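The Steel Tea Set Wants Your Table

Every few years somebody decides that the china teapot has had its day. This time it is Levwood, a housewares shop with a long front window and a habit of putting one thing in it at a time. In January the one thing was a stainless steel tea service, the sort that used to turn up in station cafes and at the better class of funeral, and by the end of the month the shop was taking names for the next delivery.

I grew up with those pots. My aunt had one. It poured down its own chin, it burned anyone who trusted the handle, and it sat at the back of a cupboard for most of my childhood with a rubber band around the lid. So when I heard people were lining up to own one, on purpose, I wanted to know what had changed. Had the pots gotten better, or had we forgotten?

Linnea Sundqvist buys for Levwood and has heard the question before. She answered it while unpacking a carton onto the shop floor, and she never quite stopped unpacking.

"People are sick of replacing things," she said. "You drop a glass pot once and you're done. You drop one of these and you pick it up."

That is true as far as it goes. I asked how many came back.

"Some come back," she said.

For what?

"The handle. Mostly the handle."

There is a metal handle on most of these pots, and metal does what metal does when you fill the thing it's attached to with boiling water. The makers will tell you that a looped handle stays cool because it touches the body in only a couple of places. I have read this claim on a hang tag, in a catalog and on the side of a box, worded almost the same each time. I have also picked up a full pot after five minutes of steeping and put it down again fast.

Some pots come with a little felt sleeve for the handle, sold separately. I find it hard to admire an object that needs a sleeve.

The case for

Let me be fair, because plenty of smart people like these things. Pushpa Shakya ran a tea room called Eten until she sold the lease, and she used steel the whole time. She had china in the beginning. She described the first year as a steady sound of breaking.

"A lid goes in the sink, somebody puts a pan on top of it, now you have a pot with no lid," she said. "What do you do with a pot with no lid? With the hinged ones, the lid is there. It's always there."

She's right about the hinge. It is the best idea in the whole design and I have no argument with it. A loose china lid has to be held down with one finger on every pour, and most of us learn this by losing one into a guest's saucer. A hinged lid stays put. The trouble is underneath it, where the hinge meets the rim and a brown line collects that no sponge will reach. Shakya used a toothbrush. When I asked how often, she said, "Less often than I should have."

She also told me that steel doesn't change the taste of tea, and here we had our one real disagreement. I think it does, slightly, with anything pale and floral. She thinks I'm imagining it. We tried it in her kitchen with the same leaves, the same kettle and two pots, and I guessed wrong, and then I guessed right. I don't regard the matter as settled.

Then there is heat. You will hear that steel keeps tea hot longer. A double-walled pot does, no question. But most of what is being sold now is single-walled, since that gives you the thinner lip and the prettier shape, and a single wall of steel sheds heat into the room. Torbjørn Dalen, who repairs metal kitchenware out of a workshop in an old laundry, was blunt about it.

"The shine helps a little," he said. "The rest is the tea cozy. If you want hot tea, buy a cozy."

The spout problem

Dalen has a shelf of pots waiting for him, and nearly all of them are there for the spout. He likes a slender one. He thinks the fat, stubby spouts on the older cafe pots were the whole reason for their reputation, because the tea slows down at the end of the pour, loses its nerve and runs back down the outside. A narrow, curved spout with a clean tip cuts the stream off.

The cost is that a narrow spout clogs. Whole leaves get in and sit at the bend. He showed me the wire he uses to get them out, which looked like something a locksmith would carry, and he told me that a basket strainer inside the pot solves it. Then he told me that half the pots he sees don't have one.

He also buffs out dents for people, although he'd prefer not to. "It's a pot," he said. "It had a fall. Leave it alone."

I warmed to him after that.

Fingerprints

What the catalogs won't say is how much wiping you're signing up for. Polished steel shows everything: fingers, water spots, the gray film that hard water leaves behind, the window, the lamp, you in your bathrobe. Stellan Isaksson, who styles tables for a living and has owned three sets, keeps a dry cloth folded beside his at all times. He told me this as if it were a pleasure.

"You rub it for a few seconds and it's new," he said. "What else do you own that's new again in a few seconds?"

Most of what I own doesn't need it, I said. He laughed, politely, and wiped the lid.

His other rule concerns the surface. He thinks a mirror finish should go on something plain, a bare white table or a dark cloth, because whatever is near it ends up on it. Put the pot on a busy tablecloth and you've got a busy pot. I tried both at home, and he's right, and I was annoyed at how right he was. On my checked oilcloth the thing looked like a fairground ride. On a white tabletop it calmed down and I could see the shape of it.

I can't follow him on the cups, though.

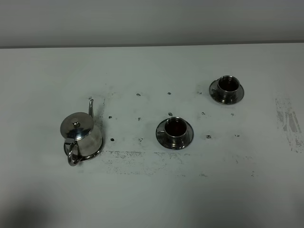 Polished steel on a plain white table: a squat pot with a hinged lid, and two cups on steel saucers.

A steel pot is a reasonable thing. A steel cup is a dare. China warms slowly and gives your lips some notice. Thin steel is the temperature of whatever is in it. A rolled rim helps, and you should look for one, because a raw edge is unpleasant in a way you'll notice with every sip. Even so, I spent a week drinking my morning tea out of one and for the first several minutes of each cup I was only holding the saucer.

There's also the matter of seeing what you've made. I judge tea by color, and so does everyone I know who cares about it. In a white cup you can tell at a glance whether it's ready for milk. Inside a steel cup everything looks dark. Isla Lowther, who teaches an evening class on tea and is no enemy of metal, makes her students pour the first inch into a white bowl and look at it before they serve.

"Then you might as well drink from the bowl," I said.

"Many of them do," she said.

What to ask in the shop

If you've read this far and still want one, I understand. I have one on my counter now and I haven't put it away.

Open the lid and let go of it. It should stay open on its own. If it drops, it will drop on your knuckles while you're pouring in the kettle. Close it, tip the pot well forward, and see whether the lid swings. Ask to try it with water, and don't be shy about this. Sundqvist keeps a jug behind the register for exactly that, and any shop that sells a teapot and won't let you pour from it is telling you something.

Look at where the handle joins the body. You want a gap big enough for your fingers to go through without your knuckles touching the side. Hold it for a while. A pot that feels elegant empty can be a wrist exercise full.

Check the base. A flared foot sits steady and keeps the hottest part of the pot up off the table, a little. It doesn't do enough to save a waxed finish. Use a trivet. And slide nothing: steel on a pale surface leaves a gray mark, and some of those marks clean off and some of them move in with you.

Skip the matching milk jug unless you really take that much milk. Skip the sleeve. Buy the pot by itself if they'll sell it that way, and pour it into whatever cups you already have. Levwood will split a set if you ask. It isn't on the tag.

My aunt's pot is still around, by the way. My cousin has it. I called to ask whether it still dribbles, and she said she wouldn't know, she keeps clothespins in it.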